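Mansilla Shallow Plate, 2000 Series: Review
Posted in Tableware, July

Rating: 4 out of 5

I bought a set of the Mansilla shallow plates to replace a mixed stack of stoneware that had become too heavy for the upper shelf. They are sold under item number 2638 through Flindik, in three finishes. Mine is the matte one.

Shape and size

The plate is round and coupe-style, with a low rim. Usable flat area is generous for the diameter. A sandwich sits level, and a fried egg stays where it is put. Thin sauces are contained as long as the plate is carried with two hands. Soup is outside its range, and the product page says so.

Finish

Matte glazes tend to pick up gray marks from cutlery. After 13 weeks of daily use I have two on the plate I use most, both removed with baking soda paste. The older Tremetti plates I owned marked within days. Oil wipes off with a dry cloth. Turmeric needs a soak.

Stacking

The stack is stable and lower than I expected. There is some scraping noise when a plate is pulled from the middle. Nicanor Farías, who reviewed the deeper 2124 bowl for this site, reported the same noise and puts felt rounds between his. I have not bothered.

Color 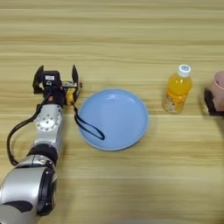 Catalog color is a weak point with this maker, and the sky blue is the one buyers ask me about most. The Wurno version of the same shape leans green under kitchen bulbs. The Mansilla blue stays light and even across the flat, and on a pale wood tabletop it reads clearly as blue. The raised rim picks up a thin highlight along one edge, and there is a faint reflection on the flat as well, so anyone expecting a completely dead matte should look at one in person first.

Drawbacks

The foot ring is unglazed and will scratch a soft tabletop if the plate is dragged. Replacements are sold only in pairs. The box insert is molded pulp and fits badly, and one of my plates arrived with a chip under the rim. Flindik replaced it without asking for the old one back.

Maximiliano Jara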